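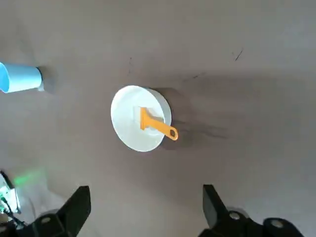

Nolwood Community Hall - kitchen and supper room
Pre-hire safety inspection, December 23, 2021

Marked as OK, Fix or Watch. Comments go under the item they belong to.

1. Exits and paths
Rear door opens fully from inside: OK
Exit sign lit on test: Fix
Comment: Supper room sign stays dark on battery. New fitting ordered through Kaltel. Door can still be used, but no evening hires until the sign is changed.
Path to assembly point clear: OK

2. Fire equipment
Extinguisher gauge in green: OK
Fire blanket on hook, tabs hanging free: Watch
Comment: Tabs had been tucked up behind the pouch. Pulled down again. Check after each hire.

3. Gas and cooking
Isolation valve turns by hand: OK
Rangehood filters: Fix
Comment: Greasy on the left side. Soak and refit before the Chevalier dinner.

4. Electrical
Test tags in date: Watch
Comment: Urn, tag 453, runs out at the end of December. The Platia toaster has no tag at all and is locked in the store cupboard.
Safety switch trips on test button: OK

5. Hot water and cold storage
Hand basin water comfortable, soap and towels stocked: OK
Fridge at or below 5 degrees: OK
Comment: Door seal is perished along the bottom edge - still holding, but it won't last the summer.

6. Floors and benches
Walkway kept to 1000 mm between bench and tables: Fix
Comment: Stacked chairs had brought it down by 40 mm. Moved to the stage end.
Tabletops sound, no splinters or lifted edges: OK
Non-slip mat at sink: Watch
Comment: One corner curls. Tape is holding for now.

Recheck of all Fix items due in 30 days. Keep this sheet in the green folder with the hire forms.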